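10 January 2021, Sunday

I went in to Grirkaddale after lunch, because the two-arm cell must be ready for Cloutier tomorrow and I was not content with how I left it.

First I wiped the table and put new tape. The old strip had a curl at one end, and the basket was never quite square to it. Then I checked the screws on both grippers. Two on the left side were loose, up to half a turn. I have written in the log to check them every 200 cycles and not every month. The counter stands at 2,572 now.

The right arm was the longer job. It stopped too far back from the basket, 11 mm by my ruler, so I zeroed the joints again and taught the approach point a second time. Then a third time, for I had forgotten to save. I was angry with myself and drank a tea.

After that I looked at the wrist cameras. I ran the calibration in Fota, which is slow on this computer, and the cable of the left one I tied again so that it has more slack when the arm turns. I am still not sure of this cable. I will ask Pilluto if they sell a longer one.

Home by 8. My back hurts from bending over the table. 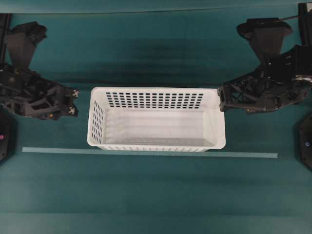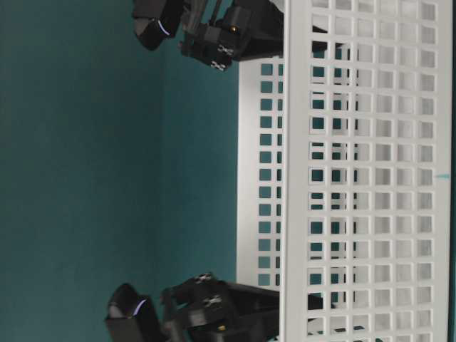
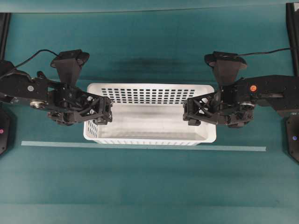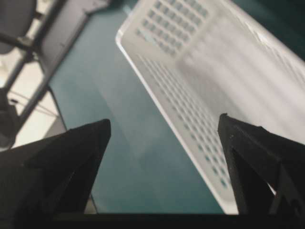 The cell at Grirkaddale, with the white basket on the green table.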